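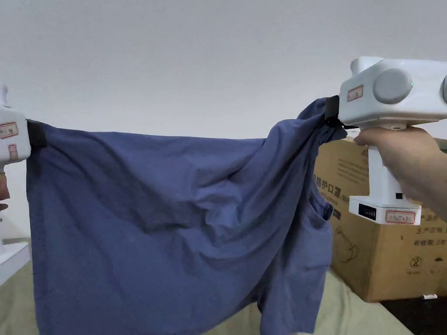
Unit 3: Comparing Handheld Grippers on Cloth

Notes for the lab section. Read these before you come in, and bring a pencil, because the score sheets are paper.

Where we are

Last unit we picked up blocks, cups and a roll of tape, and most of you finished with a good feeling about your grippers. Cloth is where things get interesting! A block has one shape. A T-shirt has as many shapes as there are ways to drop it, and it changes again the moment you touch it. Hold one up between two grippers and you get folds running on the diagonal, a sag in the middle and a bunch of twisted fabric at the jaw. All of that matters to whoever has to fold it next.

We have two sets of handheld grippers to compare this term, the Skotus and the Leto. You squeeze them yourself, one in each hand, so there is no arm in the way and no motion planner to blame. What you learn is about the jaws, the pads, the weight and the camera view. In Unit 4 the same jaws go on the arms, and you will be very glad you already know what they do to a hem.

Terms we will use

Pinch: the jaws close on one or two layers of fabric at a corner or an edge.

Gather: the jaws close and the cloth bunches up between them. A gather is strong but it hides the corner, so the next step starts blind.

Slip: the cloth moves in the jaw while you are holding it. A slip of a finger's width or more gets marked on the sheet.

Drop: the cloth leaves the jaw. Write down what you were doing when it went (lifting, stretching, turning).

Sag: how far the middle hangs below a straight line between the two grips. Measure from the line down to the lowest point of the cloth. A sleeve that droops out of the bottom counts.

Regrasp: one jaw lets go and takes hold somewhere else while the other keeps holding. This is the hardest skill in the unit and also the most fun.

The four trials

Trial A, lift from flat. Lay the shirt flat, front side down, with the hem toward you. Pinch both hem corners and lift until the shirt clears the table. Hold still and count to five. Lower it. Score pinch or gather for each side separately, since your left and right hands will not agree.

Trial B, lift from a heap. Drop the shirt from shoulder height and leave it how it lands. Find any edge with the first gripper, then find a second edge with the other. You may turn the shirt in the air but you may not use your fingers. If both jaws end up on the same layer a few inches apart, that is still a lift. Mark it and go on.

Trial C, stretch. Start from a good two-corner hold. Move your hands apart slowly until the sag stops getting smaller or a jaw slips, whichever comes first. Read the sag. Please go slowly here — a quick tug tells you about your elbows and very little about the pads.

Trial D, regrasp. Hold the shirt at two corners of the hem. Let go with the right, take a shoulder seam, and bring the shirt up so it hangs from the new grip. Then do it left-handed.

Everyone does each trial with both sets. Swap with your partner between sets so that the same tired hands don't always get the second gripper.

What last year's section found

I ran the numbers over the winter and I think they are great reading. Across all the pairs there were 601 lifts that made it onto usable sheets. Of the Trial B lifts, 275 ended in a gather on at least one side. I had guessed a good deal lower. Watching people work, I could see why my guess was off. When you hunt for an edge in a heap, you tend to push the jaw forward as it closes, and the cloth rides up into it.

Cyprian Kozłowski, who was a student in that section and is helping me in the lab this term, tried closing the jaw while drawing it back toward himself a little. His gathers fell off sharply. We haven't tested this with enough people to call it a result, so please try it both ways in Trial B and mark which way you used. There is a column for it on the new sheet.

The other surprise was the pads. The softer pads we got from Conero hold a single layer of jersey beautifully and then refuse to let it go. In Trial D the shirt came along with the jaw when it opened, again and again. The harder pads slipped more in the stretch but released cleanly. Which of those you would want depends on the job, and that is exactly the kind of thing I want to read in your write-up.

Choosing the cloth

Use the lab shirts for the scored trials. They are all plain cotton and they have been washed enough times that the finish is gone. After that, bring anything you like. A knit cap, a pillowcase, a pair of jeans! Jeans are wonderful for finding out how much a jaw can really hold, and a silky scarf will teach you humility in one minute.

Don't switch shirts halfway through a set. A heavier shirt changes the sag more than the gripper does, and then the two columns can't be compared.

Handling

Hold the gripper upright by the handle with your fingers around the front. If your wrist is bent to keep the jaw level, move your feet or raise the table. Several people had sore wrists after long sessions last year, and the sheets from the end of those sessions were noticeably worse.

Check the charge before each set and write it down. When the charge got low on the Leto pair, the recording stopped without a sound, and two good sessions were lost that way. Look for the recording light at the start of every trial, then again at the end.

Match the label on each gripper to the label on your sheet. Left is left for the whole session. If you trade hands by mistake, stop, note the trial number and carry on from the next one. Do not try to repair the sheet from memory.

Keep loose sleeves and long hair clear of the jaws.

Looking at the recordings

The view from your head and the view from the gripper tell very different stories. From up high you get the outline of the cloth, the sag and both jaws, at least when you remember to look at both. People turn their heads toward the hand that is having trouble, so the other gripper slides out to the side of the view. Try to keep your chin in the middle during Trials C and D.

The gripper view is close and full of wrinkles. It is the better one for telling a pinch from a gather. Open both in Skyrme, line them up at the first moment the cloth leaves the table, and step through from there. Mark three moments for every lift: jaw closed, cloth clear, cloth released. If you can't decide on the exact moment, pick the earlier one and be consistent about it.

One thing to watch for while you mark. A fold of fabric can look a lot like an opening. A sleeve hanging toward you makes a dark pocket, and so does a plain double crease in the body of the shirt. Step a little further along until the cloth turns before you label it.

What to hand in

Your paper sheets, both sets, with names and gripper labels filled in.

The marked recordings for one full run of Trials A through D per gripper.

Two pages comparing the Skotus and the Leto on cloth. Pick the trial where they differed most and spend most of your space there. Say what you saw and how often. If your partner saw it differently, put both versions in. I enjoy those papers the most.

A short note on one thing you would change about the jaws, the pads or the handle. Sketches are welcome and they can be ugly.

There are 26 seats in the section and the bench fits four pairs at a time, so the sign-up sheet goes by half hours. If you finish early, stay and try the scarf.

Reading for next time

Chapter on two-arm grasping in the course packet, first half only. Skip the proofs for now and look hard at the drawings of the hanging towel. As you read, think about where the lowest point of the cloth is in each drawing and whether your second gripper could reach it. We'll start the next meeting by doing exactly that with a real towel, and I'd like a couple of you to come up and try.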